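4. Setting up the Nyitrai steam station

Read the whole section before you start. The station is heavy when the tank is full, so choose the place first and fill it after.

4.1 Before the first use

1. Take off all stickers and the plastic film from the soleplate of the iron.
2. Put the base on a flat and stable surface. Leave free space on all sides for the hose and the cord.
3. Unroll the hose completely. It must not have a sharp bend at any point.
4. Check that the iron sits correctly in its rest and that the lock is closed.

Note: Do not put the base on the soft part of the ironing board. Use the metal tray at the end of the board, or a separate table of the same height.

4.2 Filling the tank

1. Make sure that the plug is not in the socket.
2. Pull the tank toward you and open the blue cap.
3. Fill with tap water up to the MAX line. If your water is hard, mix it half and half with distilled water.
4. Close the cap until you hear a click, and push the tank back.

CAUTION: Never put perfume, vinegar or starch in the tank. Starch may be used only from a spray bottle, on the back side of the fabric.
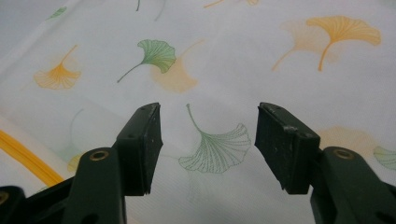 4.3 Choosing the temperature

Always look at the care label first. If the label is missing, begin with the lowest setting and try it on a hidden place, for example the inside of a hem.

1. Turn the dial to the symbol of the fabric.
2. Wait until the green light stops blinking. The first heating takes about 6 minutes.
3. Press the steam button once, away from the fabric. The first steam can carry a few drops of water.
4. Iron from the back side if the fabric has a print. Cotton prints accept more heat than printed blends, but the color stays fresh longer this way.

Note: Sort the laundry before you start – synthetics first, cotton and linen last. The soleplate heats up quickly but cools slowly.

4.4 After ironing

1. Turn the dial to 0 and pull out the plug.
2. Put the iron in its rest and close the lock.
3. Let the station cool for two hours before you empty the tank.
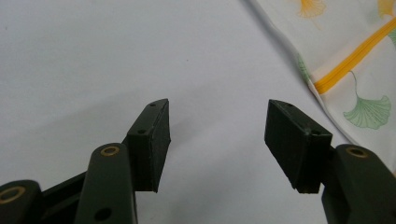 4.5 Descaling

The orange light means that the boiler must be rinsed. Do this only with a cold station – hot water under pressure can come out of the valve and burn your hands.

1. Hold the base over a sink and open the valve with a coin.
2. Pour in 200 ml of clean water, shake gently and pour it out.
3. Repeat until the water is clear, then close the valve firmly.

Spare valve caps have the order number 754.

Text: Kristóf Jakab. Revised October 12, 2020.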